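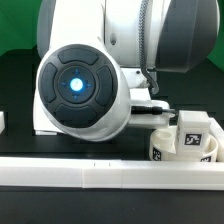 Wrist unit and tagged block at the work cell, container to the right.

Clolter Developer Forum > Perception and Planning > Marker pose drift near the container wall

ivska_lab
Posted June 30, 2018

We request comments from other groups on a pose estimation problem in our block placement task. The block carries one fiducial marker on its front face. The container is round, and markers are also applied to its curved outer wall. The planner takes the container frame from the wall markers and the block frame from the block marker, then computes the grasp approach.

When the block stands close to the wall, the estimated yaw of the container changes between consecutive detections although nothing in the cell is moving. The block pose remains stable. The planner treats each new container pose as a scene update and discards the current path. In our last series of 300 attempts, 20 were abandoned for this reason before the arm had left its start position.

Software is the Clolter perception package, build 2139, with default filter settings. The camera is fixed and was calibrated before the series. Any guidance on filtering or on the replanning threshold would be appreciated.

dredisov_controls
Reply 1

The default settings assume flat markers. A marker bonded to a curved surface does not satisfy the planar model, and the corner positions will not agree with any single pose. The solver then has two solutions of nearly equal error and may alternate between them. Please review the reprojection error for both solutions in the log. If the two values are close, the filter cannot repair the result, as it will average two poses that are each wrong.

Our recommendation is to remove the wall markers from the pose estimate entirely and to mount a flat marker on a rigid plate fixed to the container base.

ivska_lab
Reply 2

The log confirms two solutions of similar error for the wall markers. The block marker shows one clear solution. Adding a plate is difficult in our layout because the rail passes directly in front of the container and the wrist needs the space on the other side.

lytvynenko_group
Reply 3

We do not agree that the wall markers should be removed. A cylinder has a known radius, and that information is of value. Our group replaced the planar corner model with a cylindrical one, in which the four corners of each marker are placed on the curved surface before the solver is called. All visible markers on the wall are then solved together as one rigid body. The alternation between solutions no longer occurred in our tests.

One condition applies. The detector rejects a marker if a corner is hidden, so a wall marker that is only partly in view contributes nothing. With the fixed camera position in the posted picture, both wall markers appear only in part. The original poster should confirm how many are being detected in full at the time of the fault.

dredisov_controls
Reply 4

The joint solution is sound in principle, but it depends on the markers having been applied at known angles on the wall. A small error in placement by hand becomes a constant error in container yaw. For a grasp with a wide tolerance this may be acceptable. For insertion it is not. We maintain that a flat marker is the safer course where it can be fitted.

lytvynenko_group
Reply 5

Placement angles can be estimated. Record 100 views with the wrist camera, if one is fitted, or with the container turned by hand through a range of positions, and solve for the angles as unknowns. This is done once for each container.

ivska_lab
Reply 6

We have reviewed the recordings as requested. During the fault only one wall marker was detected, and it was lost and regained as the wrist approached. This accounts for part of the problem, and the first reply accounts for the remainder.

As an interim measure we have made two changes to the task configuration. The container pose is now latched before the arm moves, and scene updates for that object are refused until the gripper has opened again. The replanning check still runs against the block pose.

dredisov_controls
Reply 7

Latching hides the fault if the container is bumped during the approach. At a minimum, keep a comparison of the latched position against the live one, ignore yaw, and stop the arm if the distance exceeds the grasp tolerance.

ivska_lab
Reply 8

Agreed. The comparison has been added, with yaw excluded. We will test the cylindrical model on a separate branch and report the yaw values for both methods in this thread.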